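4. 公開見学日の準備と進め方

この章は、ハンドグリッパーの実演を来客に見せる担当者のための章です。機器の組み立ては第2章、グリップパッドの交換は第3章を先に読んでください。

4.1 前日までに行うこと

1. 見学者の人数を受付表で確認します。一回の組は22名までです。それより多い場合は、二つの組に分けてください。
2. 実演の場所を決めます。Flanomthorpeの見学コースでは、広い展示室と、普通の家の居間の二か所を使います。居間のほうは靴をぬいで入りますから、案内状にそのことを書いてください。
3. グリッパーの両方の爪を手で開閉し、引っかかりがないことを確かめます。
4. パッドの表面をかわいた布でふきます。アルコールは使わないでください。
5. 記録用のカードを初期化し、予備を一枚用意します。

注記:Vultberg型の旧い握りを使う場合、ねじの長さがちがいます。Krūmiņa型の握りのねじを入れると、最後まで締まりません。部品袋の番号238を見て選んでください。

4.2 当日の朝

1. 電源を入れ、表示灯が緑になるまで待ちます。
2. 床に浅い箱を置きます。高い台の上よりも、床のほうが見学者によく見えます。
3. 箱の中に日用品を入れます。形と硬さがちがう物をまぜてください。やわらかい布の物、透明な袋に入った物、小さいびん、細長い物などが適当です。
4. 物は箱のすみに寄せ、反対側に空いた場所を残します。実演者は、つかんだ物をその空いた場所へ移します。
5. 試しに三回つかみます。三回とも記録が保存されたら準備は終わりです。

注意:刃物、電池がむき出しの物、薬の入ったびんは箱に入れないでください。見学者の子どもが手を入れることがあります。

注意:ケーブルのついた物を入れるときは、ケーブルを爪の間に通さないでください。爪を閉じると、ケーブルの皮がいたみます。

4.3 実演の進め方

一回の実演は21分を目安にします。説明が長くなると、後ろの列の人が疲れます。

1. 初めの三分で、道具の名前と持ち方を説明します。専門の言葉はなるべく使いません。「人の手の動きを記録して、後でロボットが同じ仕事を学びます」と言えば、多くの方に通じます。
2. 実演者が箱の物をゆっくりつかみます。一つの物につき、つかむ、持ち上げる、置く、の順に声を出して言います。
3. 同じ物を、ちがう向きからもう一度つかみます。
4. 質問を受けます。
5. 希望者に道具をわたします。かならず手首のひもを通してからわたしてください。
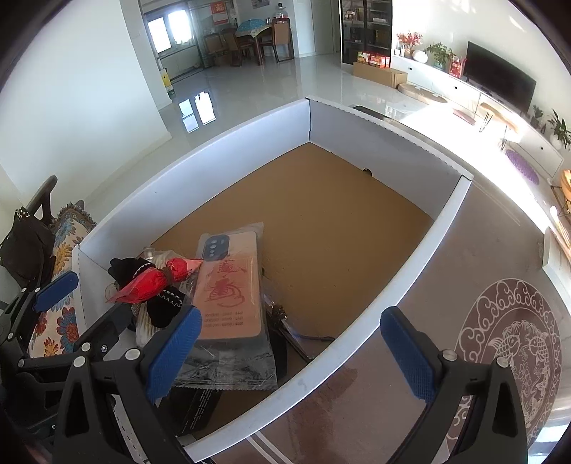
体験する人には、まず何もつかまずに爪を開いたり閉じたりしてもらいます。急に物をつかむと、力を入れすぎることが多いです。なれたら、やわらかい物から始めます。袋に入った物は、袋のはしをつかむとすべりやすいので、中身のある所をねらうように伝えてください。

失敗しても、担当者はすぐに手を出さないでください。失敗した動きの記録も、Forkisの解析では使うことができます。ただし、道具を床に落としそうなときは、すぐに支えてください。

4.4 よくある質問への答え方

「なぜ普通の家で行うのですか」
家の中は光の入り方も床の材料もいろいろです。実験室だけで記録すると、ロボットが家で仕事をするときに困ります。

「重い物もつかめますか」
この道具は軽い日用品のためのものです。重い物は記録の対象ではありません。

「私の動きも残りますか」
体験者の記録は、同意書に署名した方の分だけを保存します。署名のない分は、その日のうちに消してください。

4.5 終わった後

1. 電源を切り、表示灯が消えたことを見ます。
2. パッドに糸くずや紙の粉がついていたら、取りのぞきます。
3. 箱の物を一覧表と合わせます。足りない物があれば、備考のらんに書きます。
4. 記録の本数を日誌に書きます。前回の見学日は57本でした。
5. 握りの部分を布で包み、ケースにもどします。

注記:展示室の窓側は、午後に日光が強く入ります。爪の先の記録が白くなる場合は、箱の向きを変えるか、カーテンを半分閉めてください。

本章の文責:Kadri Mets
改訂:2023年8月7日

カテゴリー:取扱説明書 / 見学・実演

関連する項目
・第2章 組み立てと部品の確認
・第3章 グリップパッドの交換
・第5章 記録の保存と消去
・12月の公開見学日 申し込みの手順

お問い合わせ:Flanomthorpe 見学係 | © Flanomthorpe | ページの先頭へもどる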